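# The kitchen, more or less finished

Well, it's December and I can finally cook in my own kitchen again, so I'm putting up the gallery I promised everybody back when we were washing dishes in the bathtub. (If you came to dinner during that stretch, I'm sorry, and thank you for bringing your own forks.)

Quick background for anybody who hasn't heard me go on about it. The old kitchen was brown. Brown cabinets, brown floor, a brown fridge that hummed loud enough to hear from the street. Elvia Huerta drew up the new one for us after I showed her a folder with way too many clippings in it, and she very kindly ignored most of them. The cabinets came from Barnent and the counter was ordered through Fodalier, who were lovely on the phone and five weeks late.

I wanted gray and white and I wanted it plain. My sister said it would feel like a dentist's office. She has since been over twice and stayed until midnight both times, so I'm calling that one for me!

## The counter and the fridge wall

This is the corner I fought for. Elvia's first plan had a row of open shelves over here and I talked her out of it, partly on account of dust and partly on account of me, a person who owns eleven mismatched mugs and would have put every one of them on display.

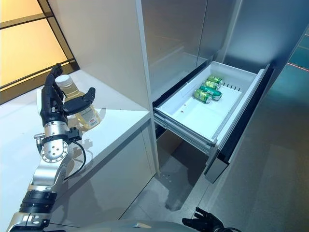
The white counter was the big splurge. I went back and forth on it for weeks, asking anybody who'd stand still whether white would show every crumb. It does! It shows every crumb, every coffee ring, every smear of jam. I wipe it down more than I ever wiped the old one, and I find I don't mind, because it's so smooth that one pass with a cloth does it. The front is the same white going down tall toward the floor, and I love how it runs straight into the gray cabinets.

Then there's the fridge. Stainless steel, tall, built flush into the cabinetry so it doesn't stick out and bruise your hip the way the last one did. Beat Rainer did the fitting and took the whole thing out again when it was off by a hair. I told him I'd never notice. He said he would. Fingerprints are a battle, I'll admit, and I've tried 3 different sprays so far. Warm water and an old T-shirt is still winning.

And the window behind the counter! When the light goes gold back there I stop whatever I'm doing. Kamlesh Katiyar from upstairs came down to borrow an onion and we ended up talking in that light until his rice burned.

## What it cost, for those who keep asking

The counter came to $3794 with delivery. We'd set aside $2000 for it, so you can imagine the conversation at our house that night. We made some of it back by keeping the old sink and doing the painting ourselves, and I'm still picking gray paint out of my watch band.

## Still on the list

- A hook for the dish towels. I've bought two and returned two.
- Drawer liners. Suqin Ye swears by cork, so cork it'll be.
- The light switch by the door, which works upside down. We're getting used to it.
- Somewhere to put the big stockpot. It's living in the hall closet with the coats for now.

Duyên Doãn asked for the name of the paint and I keep forgetting to check the can. It's in the basement behind the bikes, and I'll add it to this page once I've dug it out.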